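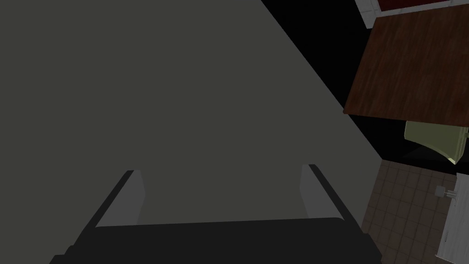
Graphic nonfiction for a reluctant reader (and his dad)

papertrail_jo
Hi all, longtime lurker and I finally have a reason to post. My son is fourteen and has decided he doesn't read, except that he went through a graphic history of the polar expeditions in one evening at his cousin's house and then wanted to talk about it all through breakfast, which I haven't seen since the dinosaur years. So now I want more! I picked up The Salt Road by Venkatesh Annamalai at our library sale (154 pages, black and white, all about the salt traders) and I loved it, but he gave up at page 30. Is there something in between? He likes ships, disasters, and people making terrible decisions. I don't mind if it's a little gory.

inkwell_marge
Oh, welcome, Jo! I run a small after-school book club and we have had this exact kid, several of him in fact. Try The Harbor at Bekis by Troels Overgaard. It's the story of one bad winter in a port town, and the first few pages are a shipwreck with almost no words at all, so he'll be well into it before he has to deal with any narration. I cried at the part with the bell, but I cry at everything, so don't go by me.

dunstan44
I'm going to disagree with Marge a little, with love. Overgaard draws beautifully but he makes up conversations. There's a note in the back admitting it, in tiny type, and I don't think a fourteen-year-old is going to read that note. If it's sold as history I want it to be history. Annamalai lists a source for every single scene and I respect that enormously, even if the middle of The Salt Road is a bit of a slog with all those tax collectors.

inkwell_marge
Dunstan, dear, every comic about dead people makes up conversations! They have to be saying something in those balloons. Annamalai does it too, he just gives them very short sentences.

dunstan44
He takes them from letters. Page 119, the brother's speech, that is word for word from a letter, and he tells you which one. I checked it when I first got the book (I was home with a bad back and had the time).

Tobyreads
Two cents from a school library. What I've found is that the kids who stick with this stuff are the ones who got to argue over it. We put Bekis on the shelf next to a regular prose book on the same winter, and I had a couple of students come in quite outraged that the captain had a beard in one and not in the other. That led to a very good afternoon with the encyclopedia. So I wouldn't let the invented dialogue put you off, Jo, though I'd show him the note in the back and ask what he thinks of it.

Also, has anyone mentioned the Tronura books? It's a small press, they do short biographies, mostly explorers and engineers, and they're in color, which does matter to some kids however much we wish it didn't. The one on Hoarau is my favorite. He takes a boat everyone has told him not to take and, well, terrible decisions from start to finish.

papertrail_jo
Tobyreads, "terrible decisions from start to finish" is going on his birthday card. Is the Hoarau one a single book? Our library catalog shows volume 2 and nothing else, and I can't work out whether that's a sequel or somebody walked off with the first.

Tobyreads
It's a pair. Volume 1 is the childhood and the apprenticeship, and between you and me he could start with the second and never miss it. All the sailing is in there.

dunstan44
Please don't start him on the second volume! The whole business with the uncle makes no sense without the first. Ask for it on interlibrary loan, ours usually takes less time than they warn you it will.

bromau_fan
Popping in to say the lettering in the Tronura books is quite small, in case that's part of why he doesn't like reading. My daughter turned out to need glasses and we'd spent a whole winter blaming the books. Bromau is the one we ended up with, the big floppy one about the mapmakers, and she has read it to pieces. The cover came off in January and she won't let me tape it.

papertrail_jo
Hadn't even thought of his eyes, thank you. I'll get him checked. I've put in requests for Bekis, Bromau and both Hoarau volumes, and I'm taking The Salt Road back for myself. Dunstan, I'm at the tax collectors now and I'm enjoying them very much, sorry!

dunstan44
No accounting for taste. Let us know what he makes of the uncle.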